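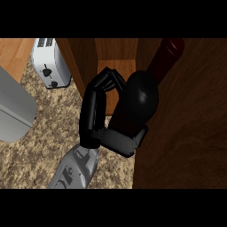 Fig. 1. Bottle at the counter, next to the tall cabinet.

Wine storage at home, session 2
Handout, 18/08/2026

Carried over from last time: heat, light, air. Read your own notes for light, not repeating it.

Temperature
Steady matters more than cold. A closet that sits a bit warm all year beats a garage that swings every day. Worst spots in most houses: top of the fridge, shelf over the stove, anywhere a window hits in the afternoon. Cork moves when the liquid swells and shrinks, air gets in, wine goes flat and brown.
Fridge is OK for a few weeks. Not for years, too dry.

On its side or standing?
Cork: on its side if keeping it more than a month or two. Keeps the cork damp.
Screw cap: doesnt matter.
Sparkling: people argue. Standing is fine for the short term.
Old bottles with sediment: stand up a day before opening, then pour slow and stop when it turns cloudy.

How long
Most bottles under everyday prices are made to drink now. Whites and pinks, within 2 years. Simple reds, 3. Anything meant for keeping, look up the producer's note. The Miltley red we tasted in April was 11 years old and still had fruit, but it had been in one cellar the whole time. The Tinum from the same tasting was younger and tired already. Kept in a kitchen.

After opening
Cork back in, straight into the fridge, reds too. Take reds out a while before serving. Light whites go first. Sweet and fortified last longest. Half-full bottle = a lot of air, so pour it into a smaller clean bottle, right to the top.

Serving temp
Reds usually served too warm, whites too cold. If a white tastes of nothing, wait ten minutes and try agian. If a red tastes hot, 13 minutes in the fridge.

Faults, quick list
Wet cardboard, musty: cork taint. Take it back.
Vinegar, nail polish: too much air or bad hygiene at the winery.
Struck match: often blows off, swirl it.
Crystals on the cork: harmless.

For next session
Read the Hokus booklet, storage chapter only. Check one spot at home with a thermometer, morning and evening, for a week. Bring the numbers. Tasting glasses too, the room only has plastic.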